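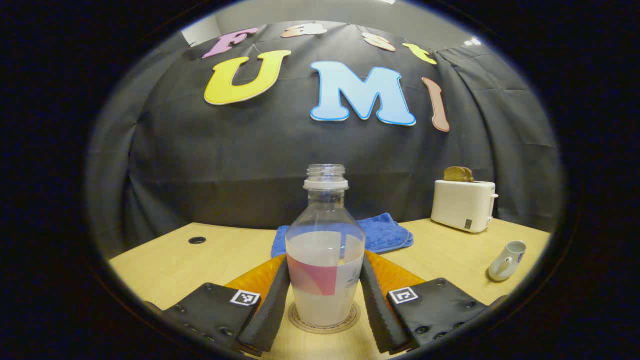 By M. Senavitz

Have you ever picked up a cold drink on a warm day, had a nice long sip, set it back down, and then found a wet ring on the table when you picked it up again? I have done it more times than I would like to admit, and I write about household things for a living! The cure is a small, flat object that hardly anyone thinks about, and it is called a coaster. Let's think about it together for a little while, along with the bottle that likes to sit on top of it.

Start with a bottle made of clear plastic. Clear plastic is a handy thing, and you can see right through the side and know how much is left without having to tip it, shake it or peek in at the top. The bottle behind my name is filled about two-thirds of the way with something milky white, and you could tell that from across a room. If it were made of metal, you would be guessing.

Now look up at the neck, where the cap would go. The raised lines there are called threads. They have nothing to do with sewing, although I suppose whoever named them may have been thinking of thread wound around a spool. A thread is really a tiny ramp that climbs around and around the neck. The inside of a cap has a ramp to match, and when you twist the cap, one ramp slides along the other and the cap is pulled down snugly. You can find the same idea on jam jars, on light bulbs, on garden hoses and on the screws that hold your chair together.

There is a white ring around the neck, too. On many bottles, a ring like that starts out joined to the cap by little bridges of plastic. The first time somebody twists the cap, the bridges snap - that is the crackly sound you hear - and the ring stays behind on the neck. It is a clever way of telling you whether a bottle has been opened before you got to it. If a new bottle from the store doesn't crackle, show it to a grown-up before you drink any.

But we were talking about puddles. Where does the water come from, when the bottle isn't leaking? When I was small I was quite sure that cold drinks sweated right through their sides, and I told all my cousins so, and I was wrong. The water comes from the air. There is always a little water floating in the air around us, in a form called water vapor, and it is spread so thin that you can't see it. When the air touches something cold, it cools down, and some of the vapor turns back into drops of liquid water. Grown-ups call this condensation. It happens on bathroom mirrors after a hot shower, and on the inside of the car windows on a chilly February morning.

The drops start out tiny. They bump into their neighbors, join up, get heavy and slide down the side of the bottle until they reach the bottom. If the bottle is standing right on a wooden table, the water can creep into any spot where the finish is worn, and it may leave a pale ring or a dark one. Some rings fade by themselves and some stay for years. My kitchen table has 2 of them, and I know exactly which glasses of lemonade they came from.

A coaster gets in the way of all that. A round one suits a bottle very well, because the bottom of a bottle is usually round too, and there is a bit of coaster left over on every side to catch the drips. Cork and thick paper soak the water up. Stone and glass coasters don't soak up as much, so they often have a raised edge to keep the water from running off. Plenty of coasters have words printed around the rim, like the tan one at the top of this page, and words that go around in a circle are fun to read if you don't mind turning your head (or the coaster).

Drips are hard on labels, too. Paper gets weak when it is wet, and a paper label on a cold bottle can go soft, wrinkle and peel. Plastic labels put up with water much better, but any label can tear if somebody picks at it, and I am a terrible picker of labels myself.

Would you like to make some condensation of your own? Ask a grown-up for a plastic cup and some ice. Fill the cup halfway with cold water, add the ice, dry the outside carefully with a towel, and stand it on a folded paper napkin. Stand a second cup next to it on another napkin, with water that has been sitting out in the room and no ice at all. Then go and read a story or draw a picture. When you come back, feel the outside of both cups and lift them up to check the napkins. Try it again on a rainy day and on a very dry day, and see if the cold cup collects the same amount of water each time.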